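December, by Pornthip Limsakul

I have tied exactly 3 bow ties in my life without help, and one of those was on a teddy bear. So when Brahim El Sherbiny asked who fancied looking after the dressing-up side of the Skidside winter supper, I can't tell you why my hand went up!

The job is mostly hangers and stands. We've got 200 hangers (far too many, mostly the wire sort that go for your eyes) and a box of neckwear that has been growing for years. Brahim thinks everyone should come smart from the neck up, whatever they've got on below, and I'm all for it. Last year I spent the first half hour on my knees under the coats looking for a clip that had pinged off somebody's collar, and I'd like to eat my soup hot this time.

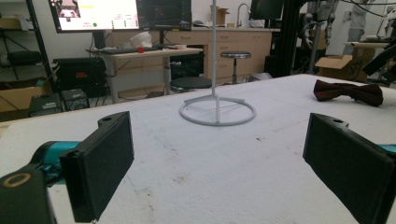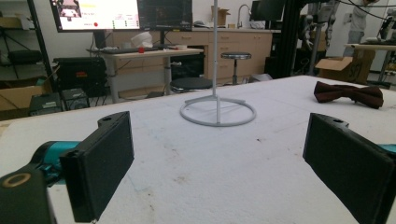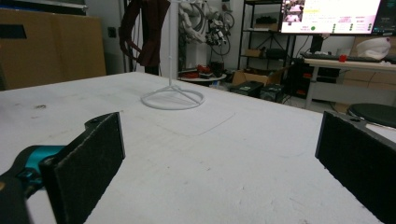
My own taste in ties is dreadful, I should say. I like them big and I like them brown, or as near to brown as I can get away with, and my sister still brings up the mustard one. But I've gone right off black for a supper. A dark maroon bow like the one lying near the far edge of the table would do nicely with a white shirt or a grey jumper, and it doesn't shout. I'm also very taken with a tall thin pole on a ring base, because our old stands have great splayed feet and I've tripped over every one of them (twice, in the case of the one by the tea urn). If you've got a stand like that at home, could we borrow it for the night? Put your name on the bottom with a bit of tape.

Ties can be left in the tray by the front door, with a note pinned on if you want yours back. Brahim is doing a tying lesson at 6 in the evening before we sit down. Bring a mirror if you have one, mine's cracked.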